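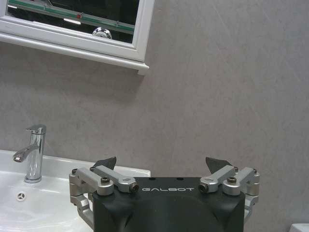

1/ Notes on printing and perforating the Wustby artistamp sheets, for the people who asked after the Surnumham mail art swap. An artistamp is a stamp made by an artist, with no postal value. Ours went out as full sheets of 30, black ground, country name reversed out in gray. Lettering on that kind of ground needs room around it. The GALBOT on the black housing up top is close to what I was after: thin capitals, light gray, wide spacing. Set any tighter at stamp size, the letters fill in.

2/ Wustby is a country of my own. It has had a post office since last October and has no other institutions. Denominations are in nendholms, after Nendholm, the capital. The definitive series is 5, 10, 25 and 100.

3/ Paper. Gummed stock, dry gum, fed by hand one sheet at a time. The curl is bad in winter. I store it flat between boards overnight and print early, before the heating comes on. If the sheet lifts at the leading edge, it goes back under the boards.

4/ Do not print on the gummed side. I have lost nine sheets that way. There is now a pencil tick on the printing side of every sheet before it goes near the feeder.

Home Explore Notifications Lists Profile

5/ Color. Black is built from one ink only. A four-color black looks deeper on screen but misregisters on my printer, and the gray lettering picks up a magenta edge. Single black comes out a little flat. I accept flat.
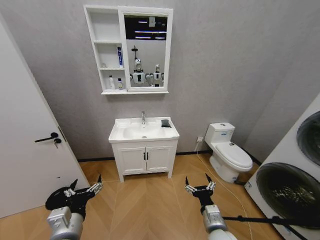
6/ Let the sheets rest for a full day before perforating. Fresh ink marks the underside of the sheet above it, so they rest singly. Stacking with tissue between them was tried on the 25n and left a texture.

7/ Perforating. The machine is a Polat, foot-operated, one line per stroke, pins at a fixed gauge. Erdal Oral rebuilt the bed and replaced the treadle spring before selling it to me. He also supplied a typed sheet of settings, all of which turned out to be correct.

8/ Sequence: all the horizontals first, then turn, then the verticals. Work outward from the middle line. Starting at one edge adds up the error and the last row ends up visibly narrow. Swap members do notice. I received a diagram.

9/ Sheets go through three at a time, with one scrap sheet of plain paper underneath. Four at a time leaves hanging chads in the bottom sheet, and clearing them by hand takes longer than the extra stroke saved.
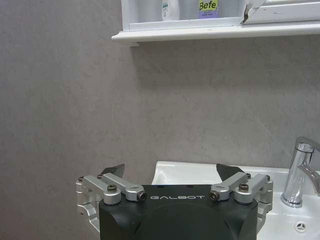
4 min read

10/ Backing cards. Each sheet mails with a 210 gsm card behind it. Lighter card bends in the sorting machines. Heavier card made the envelope too stiff for the letter rate, and the clerk at the counter was right to charge me for it.

11/ Print run for the swap: 540 stamps, on 18 sheets. 15 sheets to members, one to the archive, one spoiled, one kept for franking my own envelopes.

12/ On placement. Artistamps go on the back of the envelope, or on the front at lower left, well away from the real postage. The real stamp goes at top right and pays for everything. Anything that could be mistaken for valid postage should not be near that corner.

13/ Cancels. The Wustby cancel is a carved rubber circle with the office number, 2402, in the center and a changeable line for the month. The number was the first one that fit the circle. There are no other offices. Two members have written to ask for a list of them.

Search posts and people

14/ Ink for the cancel should be a pigment pad. Dye pads bleed on the gummed stock and go brown over black. White pigment ink on the black ground works if the stamp is pressed once and lifted straight up. 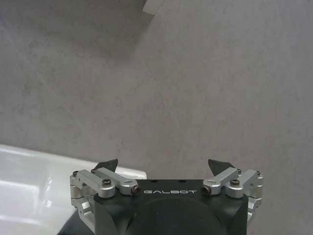
15/ Returns so far: eleven envelopes, one of them slit open and taped, contents complete. One contained a formal complaint from a neighboring country about our use of the color gray in its territorial waters. It has been answered on letterhead.

16/ Perforation holes go in a jar. Members who want some for collage can have them for the price of a return envelope. Please do not ask for them sorted by color.

17/ Next issue is the 3000n airmail, one stamp per sheet, imperforate. Sign-up for the swap closes Friday. Send a mailing address and say whether you want yours canceled or mint.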